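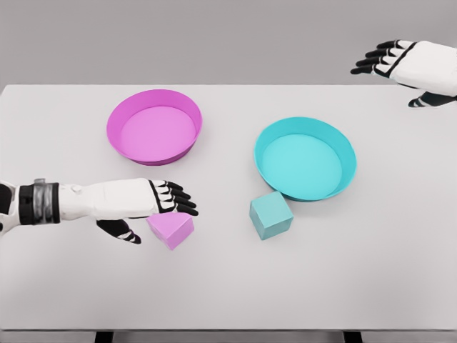
How to remove white rings from a painted table?
Posted by Henryk Śliwiński, 4 Feb 2023

I painted our kitchen table in July with water-based paint from Wilus. Now I see pale rings where we put tea cups. I tried warm water and soap, no change. Must I sand everything again?

Ketsara Rojanasak
Do not sand yet. Put a dry cotton cloth on the ring and iron it on low heat for five seconds, then look. I repeated this three times and my marks became much weaker – one is still there. Please test first under the table edge.

Napaporn Kaewmanee
Did you put varnish on it? I did not and I regret it.

Rungnapa Wannasri
Mayonnaise works on oiled wood, I don't know for paint.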